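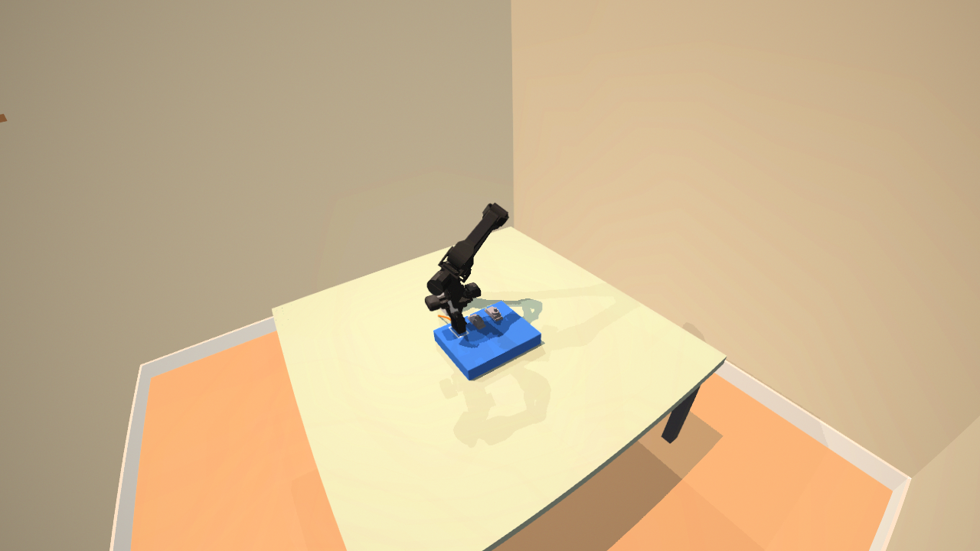 1 May 2019
Catrin Jarman and Gopinath Kandasamy

Last updated: July

4.2 Reading time before the vote

We asked members of the Momden assembly how much of each bill they had read before voting. Of the 80 members, 29 said they had read the final text of the longest bill, which ran to 2,081 pages. The others relied on party summaries or on committee notes – often both. Figure 2 gives the share of members by party.

Late amendments made the problem worse. Tian and Malhotra found the same pattern in Srithong, where members had two days between the last amendment and the vote. Our interviews did not ask which sections members had skipped, so we cannot compare the two assemblies on that point.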